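菜谱为什么不肯说“等”

我学做饭比较晚，二十几岁才开始，而且是用中文的菜谱学的，中文不是我的母语。所以我读菜谱读得很慢，一个字一个字地读，有时候要查字典。读得慢有一个好处，就是会发现菜谱里少了什么。我的意见是：现在的菜谱里，少的常常是等待的时间。
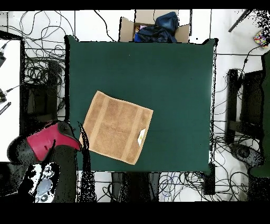

奥尔洪·杜曼（Orhun Duman）

举一个例子。很多网站上写“十五分钟红扁豆汤”。我照着做过好几次，扁豆确实软了，可是洋葱还是生的味道，汤和扁豆是分开的，好像两个不认识的人坐在一张桌子旁边。后来我在Bovdale住的时候，楼下有一家小饭馆叫Karaca，老板娘做这个汤，光是炒洋葱就要21分钟，小火，不加盖。我问她为什么是这个数字，她说那是她听的一段广播节目的长度。汤煮好以后关火，她还要放着，不许别人盛。

我回家照她的办法做，味道就对了。材料和网上的一样：红扁豆、洋葱、一个土豆、一点番茄酱、孜然粉。差别都在时间上面。

我不是说快的菜不好。炒青菜就应该快，鸡蛋也应该快。我反对的是把慢的菜写成快的菜。写菜谱的人知道读者下班很累，看见“两小时”三个字就会关掉网页，所以他把两小时写成“四十分钟”，再把“提前泡好的豆子”“已经醒好的面团”放进材料表里。读者到了晚上六点才看见“提前一晚”，这个时候他能怎么办呢？只好不泡，或者叫外卖。
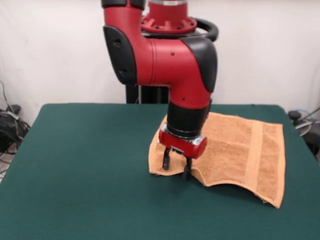

绒面毛巾铺在桌面右侧

面团是最明显的。我做薄饼，配方很简单，面粉、温水、盐、一点酸奶。菜谱上写“揉至光滑，松弛片刻”。“片刻”是多久？我查过字典，字典说是很短的时间。我就等了五分钟，结果面团擀开又缩回去，擀开又缩回去，我跟它打架一样。现在我等70分钟，用湿布盖着，它就很听话。如果作者写的是七十分钟而不是“片刻”，我可以少生很多次气。

有人会反对我，说每个厨房不一样，冬天和夏天不一样，写一个准确的数字反而骗人。这个道理我同意一半。去年四月我在Prustside参加过一个做面包的短课，老师也是这样说的，他让我们用手指按面团，看它弹回来的速度。这个办法很好，可是他教我们之前，先告诉了我们一个大概的时间。有了数字，新手才知道应该什么时候去按。没有数字，他会每隔两分钟打开布看一次，像我以前那样。 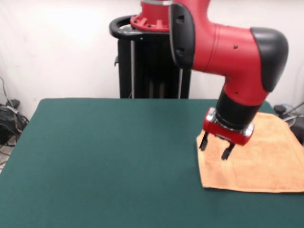
还有一种意见，说现在有工具，可以不用等。我买过一口Hokance的压力锅，用了一年多，对它没有什么不满意。煮鹰嘴豆的确省了很多时间，骨头汤也可以。但是说明书里的时间是从上汽以后开始算的，上汽之前的时间不算，放气的时间也不算。我自己用钟计过一次，说明书写14分钟的一道菜，从开火到能打开盖子，比这个长得多。锅没有错，是写的人把等待藏起来了，跟网上的菜谱是同一个毛病。

而且有的等待是不能省的。炖好的牛肉在汤里放凉，再热一次，比刚出锅的好吃，这个大家都知道，中国的老人知道，我的奶奶也知道。腌黄瓜要等，米饭关火以后要焖，烤好的肉要放一放再切。这些都不需要人站在旁边。我觉得很多人误会了，以为菜谱上的两小时就是自己劳动的两小时。其实人动手的时间可能很少，其余的时候可以洗澡，可以给孩子看作业，可以什么也不做。
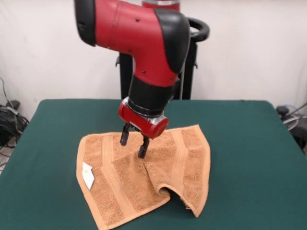
深绿色桌面上的绒面毛巾，有些皱

所以我的建议很具体。菜谱开头请写两个时间，一个是动手的时间，一个是从开始到上桌的时间。需要前一天准备的，写在标题下面第一行，不要写在材料表的括号里。“片刻”“稍等”“适时”这几个词，请换成数字，哪怕后面加一句“天冷时要延长”。做到这些，一个菜谱只长两三行，我想不会有人因为这两三行不看了。

我自己现在抄菜谱，用一个旧本子，每一道菜旁边写着我等了多久，好吃就留着，不好吃就划掉再写一个新的。扁豆汤那一页划掉了4次。薄饼那一页有油，字已经看不太清楚了，不过那个数字我记得。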